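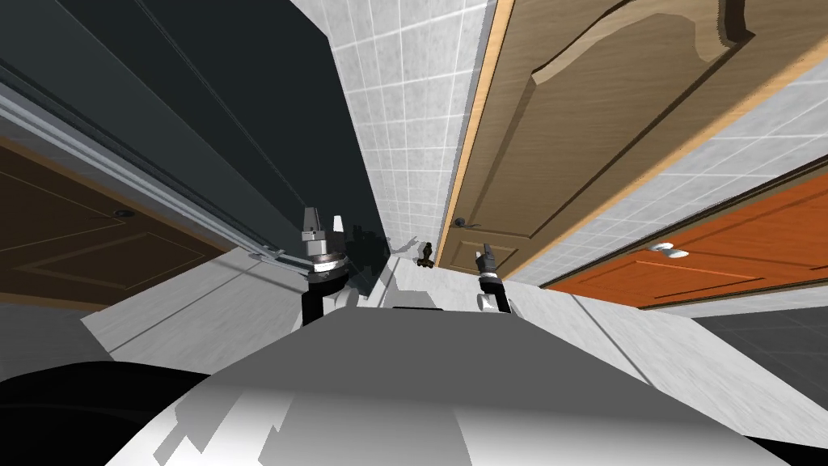
ylva_h
Hello all! I've had the Kuster parallel gripper in the simulator all week (door handles, mostly) and I'm rather fond of it – has anyone compared it with the Flollari?

Balthasar M
Welcome! I ran 1,000 lever pulls with each and the Flollari slipped less for me. Thin fingers, though, so go gently.

rosalie.w
I'd disagree, dear Balthasar – on round knobs mine let go 473 times! The Kuster stays on my arm.

ylva_h
Oh, lovely, knobs are next on my list. Which friction setting did you both use?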